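Workshop tips: reseating memory

Grestska's write-up says its arm seated memory correctly in 117 of 132 tries. I'd want to know who picked the boards before I believed it. Setareh Soltani's test notes are still worth stealing from:

Open both latches first.
Line up the notch before you push.
Press one end, then the other, until each latch closes.

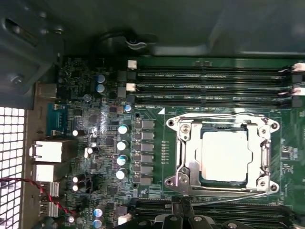 The other 15 tries get one sentence in the paper, and it doesn't say if any slots cracked. Until it does, I'll keep using my thumbs.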